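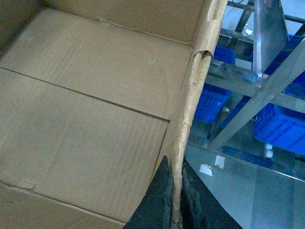
Ticket 109 – cartons failing on the metal rack
Opened by: Malsha Debnath, packing room
Status: open
Priority: normal (was low, I bumped it)
Supplier: Hedier, plain brown corrugated, no print

Problem: boxes tearing along the top rim and going soft at the bottom corners. Not crushed in transit as far as I can tell, the flat bundles came in fine. Damage shows up after a few weeks of use on the rack. Rim goes first – outer paper peels, curls back, then the edge frays and you get fluff in whatever you packed. Corners after that.

Already tried:
- Second strip of tape across the bottom seam. Holds the seam, does nothing for the rim.
- Swapped to the Zikness cartons for one week. Same tearing, and they're a bit too tall for the lower shelf so people were jamming them in. Went back to Hedier.
- Asked everybody to lift from underneath and not by the wall. Works when people remeber.
- Checked for damp. Floor dry, wall dry, shelf dry on the days I looked.

Not tried: edge protectors, heavier board, turning the boxes so the long side faces out.

Fri 16 August
Pulled the worst ones and went through them before lunch. Limit on the carton is supposed to be up to 50 lb, we are nowhere near that. So not weight, or not only weight. Splits on the bottom edge start right at the corner and the layers come apart from there. My guess is dragging. Box gets pulled forward over the rail to see what's in it, shoved back, pulled forward again. All day long.
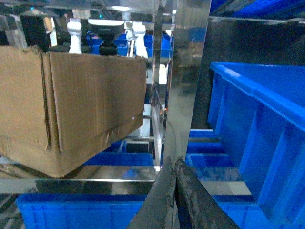
Steel edge doesn't give, cardboard does. Plastic bins get dragged exactly the same way and I have had zero complaints about bins.

Called Pillai (they sell us the tape and the bins). They can do a double wall carton, same footprint, $79 a bundle. Minimum order 2 bundles. Seems like a lot for something that gets scuffed to death anyway. They also said try a rim trim, a plastic channel that pushes down over the cut edge. Waiting on a sample.

Reply from Skostel purchasing, pasted in:
"Can you not just move everything to plastic bins? We approved bins in February."

My answer: bins are fine for loose stock and returns. Can't ship in them, and the half-packed orders sit on the rack in the carton they go out in. If we move those to bins we handle everything twice. Also bins take up more shelf. So no, not everything. Could move the returns over though, that would get some of the old cartons out of rotation.

Workaround for now:
Anything with a torn rim – don't ship in it. Fold the flaps out, use it for paper filler or flatten it.
Crumpled bottom corner but rim ok – tape the corner both directions, light stuff only.
Lift, don't drag. Both hands under.
No cutting the ragged part off with a knife to "tidy it", the flaps won't close right after.

Still need: count of bad cartons from the late shift, sample from Pillai, somebody to say yes or no on the double wall. Leaving this open til I have the sample in hand. Don't merge with the tape ticket please, diffrent problem.

– Malsha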